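Household Objects and Everyday Storage
Notes for Session 4: Plates, Racks, and the Business of Putting Things Away
Prepared by Felicidad Rivera
November 4, 2016

Before we start, a few leftovers from last time. The reading by Bernd Haberkorn is back on the shelf in the study room, and please do put it back there when you have finished with it, as we have only the one good copy. If you missed the session on linens, Tonantzin Medrano has kindly offered to share her notes, and hers are a good deal tidier than mine.

Today we come to plates. I have been looking forward to this one since April, when I was putting the course together at my own kitchen table with a stack of unwashed dishes beside me (a fair picture of how most of my planning gets done). Plates are so ordinary that we hardly look at them, and yet a household handles them several times a day, and they are heavy and slippery and they break. A lot of thinking has gone into where they sit between meals, much of it done by people who would never have called it thinking.

1. Mixed sets

Let me begin with the idea of a set. When you hear "a set of dishes" you probably picture one pattern repeated on every piece, the kind of thing that used to be given at weddings. Go home and open your own cupboard, though, and I think you will find something looser. There will be a few from one pattern and a few from another, and perhaps a plain one that has been there longer than anybody can remember. I call this a drifted set. It comes about because plates leave a house one at a time and come in by twos and threes.

For our purposes a drifted set is more interesting than a matched one, since you can follow groups within it. The plates we will be looking at today fall into families quite easily. There are dark-rimmed ones with lettering on the rim, there are some with a big orange sunburst, and there are paler ones with very little decoration at all. When you write up your own cupboard for the assignment, try sorting by family first and by size afterward.
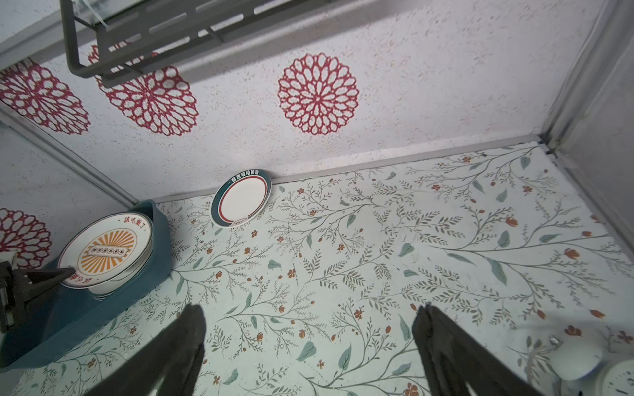
Now, on to the question of resting positions, which is the heart of today's session. A plate at rest in a home is nearly always doing one of three things. It lies flat, by itself or in a pile. It stands on its edge in something made to hold it. Or it leans. Leaning is the one that gets left out of the housekeeping books, and I would like us to give it its due, because we all do it. You have a plate in your hand, the counter is full, there is a wall, and so the plate goes against the wall.

The trouble with a leaning plate is at the foot. The whole arrangement depends on the bottom edge staying put, and on a smooth surface it would much prefer to slide. A cloth or a mat underneath helps a great deal. So does a steeper lean, up to the point where the plate is so nearly upright that a bump on the counter can send it forward on its face. I have lost two that way, one of them my mother-in-law's, and I still think about it.

2. Racks and tubs

The old wooden rack over the sink is a lovely thing and we will see several next week. Most of us, however, live with a plastic one, or simply with a tub of some sort that has been pressed into service. A few points to listen for when you interview people about theirs:

Front lip. A lip along the front keeps the foot of a plate from creeping out. Ask whether people lift over it or tip the plate in under an angle. The answer tends to depend on how tall they are and how high the counter is.

Back. A raised back gives the last plate something to rest on, and every plate after it rests on the one behind. Fill from the back, then. It sounds too simple to write down, but watch a guest help with the dishes sometime and you will see the first plate go in the middle.

Order. Large behind small is the usual rule, so that every rim can be seen and grasped. With a drifted set the sizes never quite agree and people make up their own order. In Ignacio Herrera's interview (you have it in your packet) he explains that his grandmother filed hers by who ate from them, and that the whole family could set the table in the dark.

Corner. Racks and tubs migrate to corners. A corner gives two walls for support and takes up the part of the counter that is hardest to work on anyway. The cost is reach, for you have to come in from the front and over whatever is standing in the way, and a rack pushed in at an angle asks you to turn your wrist with it.

3. The spread

I want to spend some time on what happens when the plates come out. Fermín Orellana, who taught this course before me, used the word "spread" for the stage when dishes have been taken from wherever they live and have not yet gone to wherever they are going, and I have never found a better one. We have it before a big meal, when moving house, when changing the shelf paper, and every single time somebody decides to reorganize.

A spread looks like a mess and is often quite sensible. Plates get laid flat where there is room, and the ones that will be needed last drift toward the back. Families sometimes find each other and sometimes don't. Other things wander in too. In nearly every spread I have recorded there is at least one object that has no business with the dishes at all, a pair of glasses or a bunch of keys or a clock, and it is worth noting down, as it tells you something about what else that surface is used for on an ordinary day.

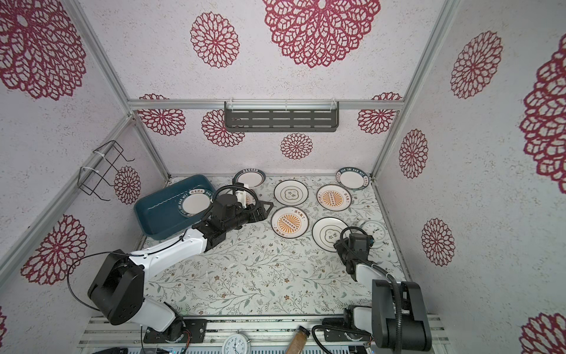
If you sketch a spread for your assignment, please draw it from above and mark the back wall first. Then put in the corners, then the rack or tub if there is one, and only after that the plates. Students who begin with the plates always run out of paper on the right-hand side -- I did it myself for years. Circles are fine. You don't need to draw the patterns, just write the family name inside each circle, "sunburst" or "dark rim" or whatever you have settled on, and keep to the same names all the way through.

Mark overlaps too. Where one plate hides part of another, draw the top one whole and leave the lower one open. And if a plate has writing on it, copy what you can read and leave a dash for what you can't. On some of our dark-rimmed ones you can make out HAO SHI HAO MEI in Roman letters around the edge, while others in the group carry Chinese characters. Please don't guess at characters you can't see clearly. A good tidy dash is worth a great deal more to me than a confident mistake.

4. Handling

Last of all, how a plate is held. There are two grips I would like you to watch for. The first is the pinch, one side only, thumb on the face and fingers behind. It is quick, it leaves the other hand free, and it is what most of us use going from sink to rack. The second is the two-sided hold, with the plate supported at the left rim and at the right. It is slower, but the weight is shared and the plate is much less inclined to swing. You see it with serving platters, with hot plates and a towel, and with anything a person is a little afraid of dropping.

The two-sided hold also goes nicely with keeping a plate upright, face toward you, as you might to check it for chips or to see which way up the pattern goes. A sunburst is forgiving in that respect, with its rays going out all around, but one with a rectangle in the middle and characters on the rim has a definite top and bottom, and people who care about such things will turn it until it is straight. 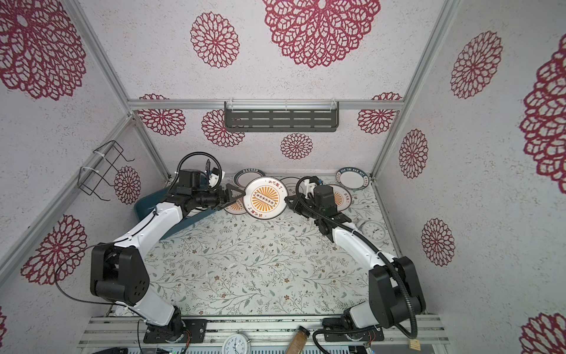
Fig. 3. Two-sided hold on an upright sunburst plate, with other plates along the back and an alarm clock to the right.

For next time

Choose one place in your home where plates are kept, and watch it over three ordinary days. Write down each time a plate goes in or comes out, the grip used, and where it rests in between if it doesn't go straight to its place. Add one sketch of a spread, drawn from above as described. Two pages of writing is plenty. If you live alone and eat mostly from bowls, come and see me and we will find you a cousin.

Please also read the Herrera interview through to the end, including the part about the cracked platter, and bring one question about it. We will begin with those, and then go on to wooden racks.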